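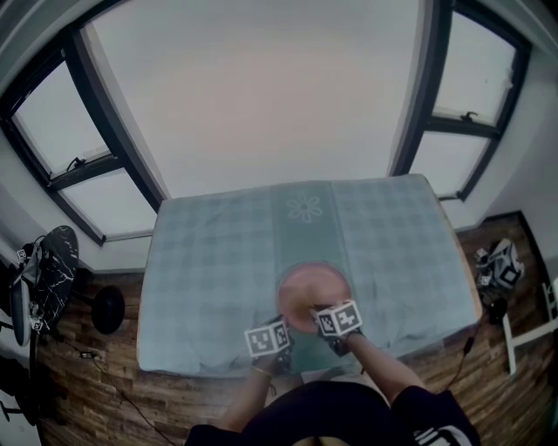
List archive | Threads | Authors | Previous in thread | Next in thread
Filed under: Storage and backups

From: Mehwish Rajput
To: rostbridge-admin
Date: Aug 31, 2020
Subject: Re: mail store migration, inode exhaustion on Mohmand

Naveed Mengal wrote:

> df shows plenty of free space on /var/mail but deliveries are being
> deferred with "No space left on device". I have cleared the old logs
> and it made no difference. Restarting the delivery agent gets a few
> messages through and then it stops again. Is the array faulty? I would
> rather not move everyone to Stastine a second time if I can avoid it.
>
> Also, the nightly copy finished early and I don't trust it.

The array is fine. Run df -i instead of df -h and you will see IUse% at 100 on that volume. The filesystem was made in February with the large-file profile, which allots far fewer inodes per gigabyte than the default. That was reasonable when it held disk images. It is a poor fit for Maildir, where every message is a separate file.

Restarting the agent lets a few through because it removes its own stale files from tmp/ on start. Those inodes are used up again within minutes.

You can't raise the inode count on an existing ext4 volume without growing it, and there is no room left in that volume group. So the choice is between recreating the filesystem and reducing the number of files. I would do the second tonight and the first at the weekend.

For tonight: the shared "alerts" mailbox has 211 subfolders, most of them made by the old Relix filter rules. Nearly all of the content is machine-generated and older than a year. Move 198 of those off to the archive host (list attached to the ticket) and deliveries should resume without a restart. Leave the other 13 alone, they are still being written to. Please don't use rm with a wildcard in there, the argument list is too long and it will fail. find with -delete is slower to type and does work.

For the weekend:

1. Stop delivery and IMAP. Leave the queue running so that incoming mail is held.
2. rsync -aH --numeric-ids to Stastine. The -H matters, as the store uses hard links for messages sent to more than one local user. Without it the copy comes out much larger than the source.
3. Recreate the volume with -i 8192.
4. Copy back, compare file counts, start IMAP, then delivery.

Expect the copy to take up to 800 minutes over the existing link. Small files are the bottleneck, so a faster link would not help much.

As for the nightly job, it did not finish early. It exited with code 23, partial transfer, and the wrapper script treats anything other than 12 as success. The log has 1,592 lines of permission errors, all under one user's directory, where the owner is a UID that no longer exists on Mohmand. chown the directory and run it again by hand before you touch anything else. I have changed the wrapper to pass the real exit code through.

Can you send me the output of tune2fs -l for the other two volumes? They were made on the same day.

Mehwish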